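首页 > 桌面双臂 > Wendt 双臂工作站

Wendt 双臂桌面工作站（含 Clakley 两指夹爪）
制造：Drornthorpe
状态：有货，随机附腕部线缆固定套件
适用：小件整理、收纳、装盒，单爪额定负载 400 克

老用户请先读“夹爪意外回零”一节，再往下看参数。已经在用 Wendt 的朋友，哪怕您的机器一直好好的，也麻烦花几分钟看完，我们会尽量把事情说清楚。

产品简介

Wendt 是我们卖得最久的一款桌面双臂，左右两臂共用一个底座，放在普通工作台前就能干活。很多客户买回去做的都是细碎的事：把小盒子码好，把配件放进格子里，把软软的、细细的东西从桌面上拿起来。说起来都不重，难就难在轻，手重一点就把东西捏坏了，手轻一点又滑下去，所以我们给它配的 Clakley 夹爪在小力区间调得格外细，最小夹持力 5 牛，指尖可以单独拆换。

夹爪意外回零：发生了什么

八月，我们位于 Salurholm 的演示间遇到了一次故障。当时右臂正在做首饰收纳，手腕连续转了几个大角度之后，夹爪忽然失去通讯，手指松开，夹着的项链掉回了桌上。紧接着通讯恢复，夹爪自己做了一次回零，也就是两根手指全行程合拢再张开，而同事正伸手去捡那条项链。手指擦着指甲过去，人没有受伤，可大家都吓了一跳（我们写到这里心里还是有点发毛），当天就把机器停了。

拆开检查以后，原因分成两半。一半在线上：夹爪线缆从腕部下方垂下来，长度留得太宽裕，手腕反复转动时线会拽到插头，插头的锁扣没有完全扣进去，就会出现瞬间断开。另一半在软件上：旧版固件把重新连上当成了刚刚开机，于是照开机的流程去回零，完全没有问过旁边有没有人。单独看哪一半都还算小毛病，凑到一起就成了安全问题，这是我们设计时没有想周全，很抱歉。

受影响的机器

凡是固件版本页上显示“自动回零：开”的 Wendt，都请当作受影响处理。Clakley 夹爪单独装在别家机械臂上的，固件同样需要更新，线缆部分则请按您自己的走线情况判断。

累计运行超过 500 小时的机器，插头磨损会明显一些，建议连同腕部短线一起更换，短线我们免费寄。

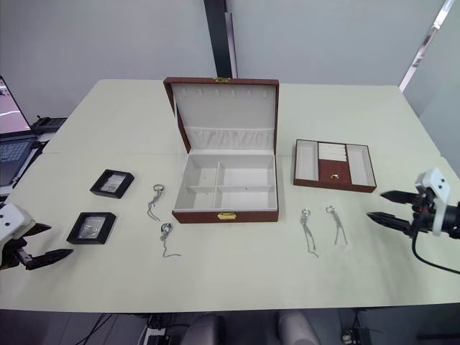
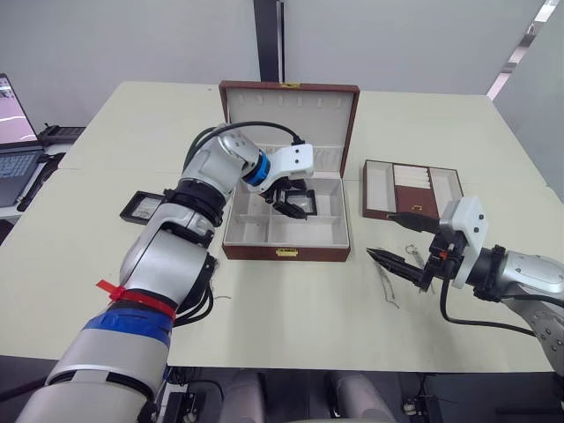
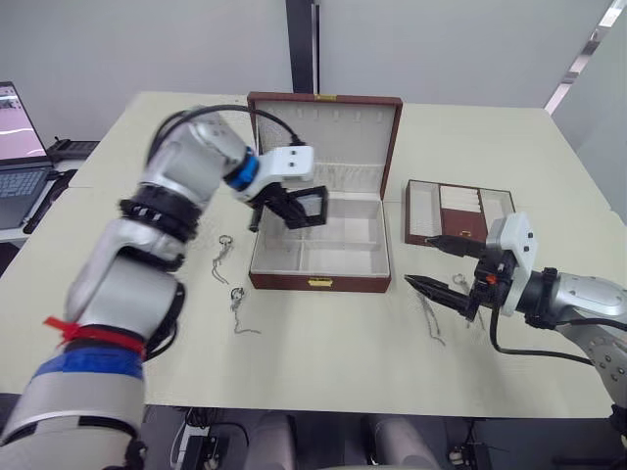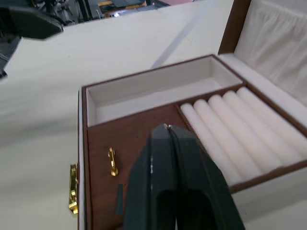
首饰收纳作业：夹爪与打开的首饰盒

在更新之前，请这样用

首先，夹爪在桌面上方时，手不要伸到两指之间，也不要去捡它刚刚掉下的东西。先按急停，确认指示灯变红，再伸手。我们知道做演示的时候旁边有人看着，东西一掉就忍不住想赶紧捡起来接着演，我们自己就是这么差点夹到手的，所以宁可让客人多等一会儿。

如果夹爪忽然松开，按下急停后等满 60 秒再去碰腕部插头。

每天开工前，断电，用手指捏住腕部插头轻轻往外带一下。能带动，就是没有扣好，推到底，听到“咔”一声为止。顺手看看垂下来的那段线，有没有压在盒子、托盘或者别的物件底下，有没有绕到另一条手臂的活动范围里。

细链条一类的东西要格外留心。链子很容易挂在指尖根部，从远处看像是放下了，其实还连着，这时候夹爪一动就会把整条链子拖走，连带把旁边的小件也扫下桌。取链子请用随机的小镊子，在急停状态下取。

用胶带或扎带临时固定臂上线缆的朋友也不少，这样做没有问题，只是请留意扎带不要勒在关节环上，扎好以后让手臂慢速走一遍全行程，看看有没有哪一段绷紧。

我们改了什么

新固件里，通讯中断后重新连上，夹爪会停在原位，保持不动，控制界面上弹出一条提示，要有人按了确认才会回零。回零的速度也放慢了，手指合拢途中碰到阻力就立刻张开。老实说慢下来以后看着有点拖沓，有客户在试用时抱怨过，我们商量了很久，还是决定先这样。

硬件方面，新出厂的机器都带腕部线缆固定套件，里面有两枚卡扣、一段护套和一根短一些的腕部线。老机器可以照着装，只要一把小螺丝刀，不用拆夹爪。装的时候护套的开口朝外，朝里的话线会从缝里挤出来，我们第一批说明书把方向印反了，手里还有旧说明书的，请以本页为准。

有一件事还没有完全解决：手腕转到极限角度附近时，固定好的线仍会轻微蹭到夹爪外壳，时间长了护套会发白。发白不影响使用，磨穿了就要换。我们在试一种更软的护套，有结果会更新在本页。

基本参数

臂数：2
末端：Clakley 两指夹爪，每臂一只
单爪额定负载：400 克
最小夹持力：5 牛
腕部线缆检查周期：500 小时
急停后接触插头的等待时间：60 秒

包装内含

Wendt 主机与底座，Clakley 夹爪两只，替换指尖一套，急停按钮，腕部线缆固定套件，小镊子，中文说明书（新版）。

售后与登记

已购机的用户请在“我的设备”里填写序列号，我们收到后会寄出固定套件，运费由 Drornthorpe 承担。不方便自己装的，可以把夹爪连同腕部线一起寄回来，装好测过再寄还给您，寄之前请先把指尖拆下，用软布包好，路上很容易磕到。

您那边如果也遇到过夹爪忽然松开，或者自己动了一下的情况，哪怕只有一次，哪怕后来怎么试都试不出来，也请告诉我们，附上当时的运行日志就更好了。日志在控制界面的“维护”里，点“导出”即可。

相关产品：Clakley 夹爪单品 | 腕部线缆固定套件 | 替换指尖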